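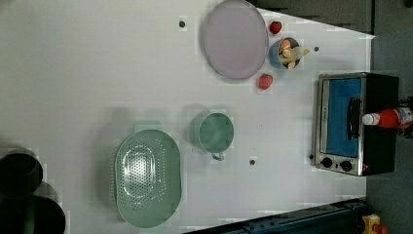
Unit 4. Color contrast and the arrangement of a still life

When two colors stand next to each other, each one changes how we see the other. This is the main idea of the unit, and most of the exercises return to it. A gray square looks darker on white paper and lighter on black paper, although the paint is the same. With stronger colors the effect is easier to notice. Two red strawberries on a white tabletop, with a small blue bowl between them, already give a painter enough work for one afternoon: the red must be mixed so that it stays warm beside the blue, and the white must not be left as bare paper. A pale lavender-pink plate close to the berries is a more difficult neighbor, as it has a little of the red in it and a little of the blue, and beginners often paint it too strong.

4.1 Words we will use

Hue is the name of the color: red, yellow, blue-green. Value is how light or dark it is. Chroma is how strong it is. In daily speech people say "bright" for all three, and in this course please do not use the word "bright" in your written comments. If you write that a red is too bright, I cannot know if you want it darker, or weaker, or more toward orange.

Local color is the color we believe an object has. A lemon is yellow. The color that we must mix can be far from this: the shadow side of a lemon under a cool window is a dull green, sometimes almost gray. Students who know the local color too well have trouble to see the other one. A piece of gray card with a small hole cut in it helps. Hold it at arm's length, close one eye, and look at one area of the object through the hole, without its neighbors.

4.2 Kinds of contrast

Contrast of value is the strongest and should be decided first. Before you open any color, make a small drawing with only three values: light, middle and dark. If the drawing cannot be read at the size of a postage stamp, color will not repair it.

Contrast of temperature is relative. We call red warm and blue cool, but there are cooler reds and warmer blues, and what matters is the comparison inside one painting. A gray made from burnt umber and white will look cool if everything around it is orange.

Contrast of chroma is the one most often forgotten. A strong color needs weak colors near it. If you use your strongest red in five places, no place will hold the eye. In the reading packet, look at plate 12 and find where the painter has kept the full strength of the yellow. It is a very small area. The rest of the fruit is painted with a yellow that has been made weaker with its complement, and many students do not believe this until they put a piece of card over the strong part.

Simultaneous contrast is the change we spoke of at the beginning. The eye adds to each area a little of the complement of its neighbor. A neutral gray beside red will look slightly green. You can use this on purpose and save yourself a green that you do not need to mix.

4.3 The ground and the spaces between

The table is a shape too. In the first weeks nearly every student paints the objects carefully and then "fills in" the table at the end, with one flat color from a large tube. The result is that the objects seem to float. Paint the table at the same time as the objects, and change its color as you move across it. A white cloth near a window can contain blue, violet, cream and a weak green, and still it is read as white.

Look also at the spaces between the objects. If two objects just touch at their edges, we call this a tangent, and it makes the depth difficult to read. Move one object so that there is a clear gap or a clear overlap. The same is true for the edge of your paper: an object that only touches it will pull the eye out. Let it go well over the edge or bring it well inside.

A high viewpoint makes everything flatter. Round things become nearly true circles, shadows become important shapes, and you lose the line of the horizon. A low viewpoint gives overlaps and height. Choose one and keep your head in the same position. When you come back from the break, check that your stool has not moved — put tape on the floor if you need it.

4.4 Materials for this unit

Gouache, a limited palette: titanium white, a warm and a cool red, a warm and a cool yellow, a warm and a cool blue, burnt umber. No black. The shop on the ground floor keeps the Dilier student set, which has all of these except the cool red. The cool red can be bought as a single tube.

Paper: Vatow, smooth, the heavier weight. The thin one bends when it is wet and the paint collects in the low parts.

Brushes: two flat and one round. One jar for washing and one jar of clean water — change both often. Dirty water is the most usual reason for colors that look tired.

Palette: a white plate or tray. A colored palette will mislead you about each mixture, for the reasons given in 4.2.

4.5 Exercises

Exercise A. Mix one middle gray, enough for the whole exercise. Paint it in six small squares on six different colored papers. Write beside each square what the gray seems to become.

Exercise B. Arrange a still life with two objects of the same hue and one object of a different hue, on a light surface. Fruit is suitable, or cups, or folded paper. Make the value drawing first, then two color studies, each no larger than your hand. In the first study, keep the colors as you see them. In the second, make everything weaker except one area that you choose.

Exercise C. Take your second study from Exercise B and paint it again with the light from the other side. Do not change the objects. Most students find that their area of strong color must also move.

Gouache becomes a different value when it dries: the light mixtures go darker and the dark ones go lighter. Test every important mixture on a scrap of the same paper and let it dry before you decide.

4.6 To hand in

The six squares from Exercise A on one sheet, the value drawing, and all three color studies. Put your name on the back in pencil, as ink comes through. Leave the work flat in the drawer marked Unit 4 in the Galeck room before 2 in the afternoon on the day of the review. Wet paintings stay on the rack by the door.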